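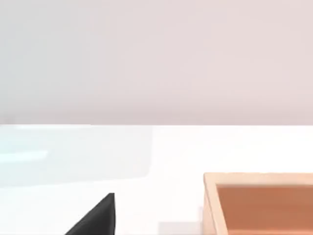

Lalari opens its doors to home cooks with a new season of shared preserving days

FOR RELEASE 1/26/20

Lalari, the community kitchen best known around the district for its winter soup nights and its very long waiting list for the bread oven, is delighted to announce a full season of shared preserving days, open to anybody with a glut of fruit, a box of clean jars or simply a fondness for good marmalade.

The program has been put together with Pretance, the neighbourhood food group that has been swapping backyard produce in this part of town for years, and with the generous support of Tesix, which is meeting the cost of jars, lids, vinegar and sugar for the whole of the first season. Between them they have made it possible to keep the price at $5 a session, and that includes morning tea (there will be scones, and there will be jam to go on them).

Each session takes up to 20 people. Mornings are given over to washing, peeling, stoning and chopping, with plenty of time for a chat, and the cooking starts once everyone has had a cuppa. The early dates follow what is coming off the trees and vines at the moment, so expect apricots, plums, tomatoes and more zucchini pickle than any one household could reasonably get through. Quinces and late apples come next, and the season finishes in July with a citrus weekend, when the lemons, grapefruit and Seville oranges are at their best and the kitchen smells so wonderful that people have been known to wander in off the street.

Last year's trial run was a modest affair, planned as a handful of afternoons, and it grew well beyond anything Lalari had hoped for. By the time the last pot was scrubbed, 2,401 jars had been filled and labelled, and the favourite by a comfortable margin was a green tomato chutney made to an old family recipe that came in on the back of an envelope. That recipe will be taught again this year, along with 99 others gathered from local families and printed in a spiral-bound booklet, which can be picked up from the front counter while copies last.

Newcomers are especially welcome and don't need to have so much as boiled an egg. Experienced preservers will be on hand at every bench to talk through setting points, sterilising and the proper way to fill a jar, and those who already know their pectin from their paraffin are warmly encouraged to come along and argue about it.

One bench at each session has been set aside for the Furukawa method, a slow, lightly salted way of pickling plums and cucumbers that proved enormously popular during the trial. Places at that bench go quickly, so please mention it when booking.

Aprons, knives and pots are supplied. Please bring closed shoes, a tea towel and a sturdy bag for carrying your jars home. Children are welcome with a grown-up, and the kitchen is wheelchair accessible from the car park side.

Bookings can be made at the Lalari front counter or by telephone during kitchen hours. Surplus fruit may be left in the crates beside the back door at any time.

ENDS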